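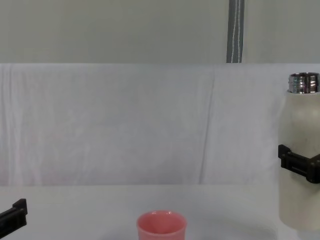 *입구의 은색 나사산이 드러난 흰 병, 그리고 작은 분홍 컵.*

# 병에 입을 대지 않기로 한 뒤

2025년 8월 26일

지난 5월부터 물을 컵에 따라 마신다. 이렇게 쓰고 보니 참 별것 아닌 고백이다. 그런데 나는 그 전까지 몇 년을 병째로 마시던 사람이다. 책상에서도, 침대 옆에서도, 심지어 밥 먹을 때도 뚜껑을 돌려 열고 고개를 뒤로 젖혔다. 집에 컵이 없었느냐 하면 그것도 아니다. 찬장 문을 열면 컵이 와르르 쏟아질 지경이었다(지금도 그렇다). 그냥 병이 손에 잡히니까 병으로 마셨고, 설거지가 하나 줄어드니 이득이라고 생각했다.

바꾼 계기는 분홍 컵이다. 손님용 접시를 꺼내려고 찬장 맨 위 칸을 뒤지다가 안쪽에서 나왔다. 손잡이도 무늬도 없고, 옆면이 곧게 뻗다가 아주 살짝 좁아지는 모양이다. 겉은 보들보들한 무광 느낌이고 안쪽은 조금 더 진한 분홍으로 보인다. 언제 산 건지는 도무지 기억이 안 난다. 이사를 여러 번 했는데 그때마다 버리지 않고 데려온 걸 보면 나름 아꼈던 모양인데, 쓴 기억은 없다. 꺼낸 김에 씻어서 식탁에 올려 두었고, 마침 옆에 흰 물병이 있길래 따라 마셨다. 어, 물맛이 다르네? 물이 달라졌을 리는 없다. 하지만 입에 닿는 느낌이 달라지니 마시는 속도가 달라지고, 속도가 달라지니 그제야 내가 물을 마시고 있다는 걸 알겠더라.

## 나사산이 입술에 닿는 느낌

병에 불만이 있었던 건 아니다. 흰색인데 새하얗지는 않고, 표면에 희미한 점이 흩어져 있어서 손자국이 덜 신경 쓰인다. 어깨가 둥글게 내려오는 것도 마음에 든다. 문제는 입구다. 뚜껑을 돌려 닫는 병이 대개 그렇듯 목에 나사산이 둘러 있고, 병째 마시면 그 울퉁불퉁한 줄이 아랫입술에 걸린다. 차가운 물을 담은 날에는 금속 목까지 차가워져서 이가 시릴 때도 있었다. 그걸 몇 년이나 참았다고 하면 거창하고, 그냥 원래 그런 줄 알았다.

이 이야기를 쓰려고 작업실 근처의 생활용품 가게 Falcão에 들러 병들을 한참 만져 보았다. 목에 매끈한 링을 따로 끼우게 만든 것도 있고, 나사산을 안쪽으로 숨긴 것도 있고, 아예 빨대를 단 것도 있었다. 숨긴 쪽이 입에 닿는 느낌은 분명 좋아 보였다. 그런데 안쪽 나사산은 닦기가 까다롭다. 솔이 지나가도 홈에 뭐가 남았는지 눈으로 확인하기가 어렵다. 바깥에 나와 있는 나사산은 보기에 투박해도 행주로 한 바퀴 쓱 돌리면 끝이다. 컵에 따라 마시기로 한 이상 나는 바깥 나사산 편이다!

참고로 예전에 쓰던 Sostinden 병은 빨대가 달린 모델이었다. 처음 한 달은 정말 잘 썼다. 운전석에서도 편했고 누워서 책을 읽다가도 마실 수 있었다. 그러다 빨대 전용 솔을 잃어버렸고, 새로 사야지 사야지 하다가 병 자체를 안 쓰게 됐다. 병이 나빴다기보다 내가 그 솔을 감당할 그릇이 아니었다. 부품이 많은 물건은 사는 날 이미 관리할 사람이 정해져 있어야 하는데, 우리 집에는 그 사람이 나밖에 없다.

## 작은 컵이라서 좋은 점과 귀찮은 점

분홍 컵은 작다. 한 번에 많이 따를 수가 없으니 자주 따르게 된다. 처음에는 이게 귀찮아서 하루 이틀 하고 말겠구나 싶었다. 원고를 쓰다가 목이 마르면 병을 들고, 뚜껑을 열고, 따르고, 닫고, 마시고. 병째 마실 때보다 손이 훨씬 바쁘다. 급할 때는 뚜껑을 열어 둔 채로 병을 세워 놓기도 하는데, 그러면 꼭 팔꿈치가 문제다. 한번은 병을 쳐서 물이 식탁을 가로질러 교정지 위로 흘렀다. 62쪽짜리 교정지였고, 마르고 나서도 종이가 물결처럼 울어서 넘길 때마다 바스락 소리가 났다. 편집부에는 그냥 새로 출력해 달라고 했다.

그래서 자리를 정했다. 병은 오른쪽 가장자리에서 한 뼘 안쪽, 컵은 내 몸 앞쪽. 나는 오른손잡이라 병을 오른손으로 잡고 왼손으로 컵을 살짝 누른 채 따른다. 컵이 가벼워서 물줄기가 세면 밀리기 때문이다. 따를 때는 병목을 컵 테두리에 얹지 말고 조금 띄우는 편이 낫다. 얹으면 안정적일 것 같지만 물이 나사산을 타고 흘러서 병 어깨까지 젖는다. 처음에 머뭇거리며 가늘게 따를수록 더 흐른다. 과감하게 기울이고, 멈출 때도 과감하게 세운다. 이 동작을 익히는 데 나는 꽤 걸렸고, 그동안 식탁 위에는 늘 행주가 한 장 나와 있었다.

좋은 점은 자리에서 숨을 돌리게 된다는 것. 커피를 내릴 때와 비슷하다. 물을 따르는 동안에는 글을 쓸 수 없고 휴대전화도 만질 수 없다. 눈은 컵 안의 수면을 보고 있다. 길어야 몇 초인데 그사이에 막혔던 문장이 풀린 적이 제법 있다. 아니면 내가 그렇게 믿고 싶은 것일 수도 있고. 아무튼 따르는 재미가 붙었다.

귀찮은 점은 역시 설거지다. 물만 마신 컵이라고 며칠씩 그대로 쓰면 테두리 안쪽이 미끈해진다. 나는 저녁 먹은 그릇과 같이 닦고 엎어 둔다. 컵이 하나뿐이라 밀리지 않는 것도 있다. 예전처럼 찬장에서 새 컵을 계속 꺼내 쓰면 개수대가 컵으로 가득 찼을 텐데, 식탁에 나와 있는 컵이 그것 하나니까 씻어야 다음 날 또 마신다.

## 흰 식탁 위의 색

식탁 이야기를 빼놓을 수 없다. 나는 흰 상판을 오래 후회했다. 김칫국물이 튀면 바로 보이고, 머리카락이 떨어져도 바로 보이고, 연필 자국은 말할 것도 없다. 원고 쓰는 자리와 밥 먹는 자리가 같은 집에서 흰색을 고르다니 대체 무슨 배짱이었을까. 식탁보를 깔아 본 적도 있다. 20분 만에 걷었다. 노트북 아래에서 천이 밀려 글씨를 쓸 수가 없었다.

그런데 분홍 컵을 올려 두고부터는 흰 상판이 밉지 않다. 색이 있는 물건이 하나 놓이면 눈이 거기로 간다. 아침에 부엌으로 나올 때 분홍 점이 먼저 보이고, 그 옆에 병이 보인다. 병도 희고 상판도 희니 둘은 서로 묻히는데, 병목의 은색만 반짝거린다. 나는 인테리어 감각이라고는 없는 사람이라 이걸 노리고 맞춘 건 아니다. 찬장 구석에서 다른 컵이 먼저 나왔으면 그걸 썼을 것이다. 초록이었을 수도 있고, 어느 행사에서 받은 머그였을 수도 있다.

식탁 위 물건을 줄이는 데도 도움이 됐다. 물 마시는 자리를 정해 놓으니 거기에 영수증이나 택배 상자가 올라오면 거슬린다. 예전에는 식탁 전체가 임시 보관소였다. 나는 정리를 잘하는 사람의 글을 읽으면 금방 풀이 죽는 편이라 정리법을 전파할 생각은 전혀 없다. 다만 병과 컵이 오가는 길에 뭘 두면 팔이 걸리고, 팔이 걸리면 물을 쏟고, 물을 쏟으면 닦아야 하니 그 길만은 비워 둔다. 그 옆은 여전히 엉망이다.

## 카페에서 훔쳐 온 방법

병과 컵을 같이 쓰는 게 몸에 밴 건 단골 카페 Kollholm 덕도 있다. 그 집은 물을 잔으로 내주지 않고 병과 빈 컵을 함께 쟁반에 올려 준다. 처음 갔을 때는 불친절한가 싶었는데, 앉아 있다 보니 편했다. 물 더 달라고 부를 일이 없고, 마시고 싶은 만큼만 따르면 된다. 쟁반에는 접은 행주가 한 장 깔려 있다. 흘린 물을 그 행주가 먹는다.

그 행주를 집에 들였다. 손바닥만 한 면 행주를 두 번 접어 병 옆에 놓았다가, 따르고 나면 병목을 한 번 닦는다. 금속 목에 물방울이 남으면 마르면서 얼룩이 진다. 크게 흉하지는 않아도 빛을 받으면 보인다. 얼룩이 이미 생겼다면 식초를 조금 묻힌 천으로 문지르고 물로 충분히 헹군다. 나는 이걸 일주일에 한 번쯤 한다고 쓰고 싶지만, 생각날 때 한다.

병 속은 좀 더 신경을 쓴다. 목이 좁아지는 병은 손이 안 들어가니 긴 솔이 필요하다. 둥근 어깨 안쪽이 제일 안 닦이는 자리라서 솔을 넣은 다음 비스듬히 눕혀 돌린다. 다 씻으면 거꾸로 세워 물을 빼고, 그다음 바로 세워 속을 말린다. 뚜껑은 따로 말린다. 덜 마른 병에 뚜껑을 닫아 두었다가 다음 날 열었을 때의 그 냄새, 겪어 본 분은 아실 거다.

## 컵을 고르는 분께

이 연재를 함께 꾸리는 생활 모임 Prirkix에서 물 마시는 습관을 주제로 이야기를 나눈 적이 있다. 그날 가장 오래 얘기한 것이 컵의 크기였다. 큰 컵을 써야 많이 마신다는 쪽과 작은 컵을 써야 자주 마신다는 쪽이 팽팽했고, 나는 당연히 작은 컵 편에 앉았다. 100밀리리터도 안 들어가는 찻잔으로 하루 종일 마신다는 분도 있었다. 그건 좀 존경스럽다. 나라면 일어나지도 못하고 따르기만 했을 것 같다.

새로 살 생각이라면 집에 있는 것부터 꺼내 보시라고 말하고 싶다. 찬장 맨 위, 맨 안쪽. 꺼내서 물을 담고 며칠 써 보면 뭐가 맞고 뭐가 안 맞는지 안다. 나는 테두리가 둥글게 마무리된 컵이 좋고, 손잡이는 없어도 된다. 손잡이가 있으면 왼손으로 눌러 잡기가 오히려 애매하다. 뜨거운 차를 마시는 분은 또 다를 것이다. 나는 분홍 컵에 찬물과 미지근한 물만 담고, 차는 두꺼운 머그에 마신다.

병은 들어 보고 고르는 게 좋다. 빈 병 말고, 가게에 양해를 구할 수 있다면 물을 채워서. 몸통 가운데를 쥐고 기울였을 때 손목이 꺾이면 오래 못 쓴다. 몸통이 너무 굵으면 손이 작은 사람은 두 손으로 따라야 하는데, 그러면 컵을 잡아 줄 손이 없다. 표면이 반들거리는 병은 물 묻은 손에서 미끄러지니 그것도 확인해 보시길. 나는 가게에서 16번이나 들었다 놨다 하다가 점원과 눈이 마주쳐 결국 행주만 한 장 사서 나왔다. 병은 집에 있으니까.

요즘은 자기 전에 병을 채워 식탁에 두고, 컵은 그 옆에 엎어 둔다. 아침에 컵을 바로 세우는 게 하루의 첫 일이다. 가끔은 잠이 덜 깨서 병째 마신다. 그런 날은 나사산이 입술에 닿자마자 아차 싶어서, 한 모금 마시고 나머지는 컵에 따른다.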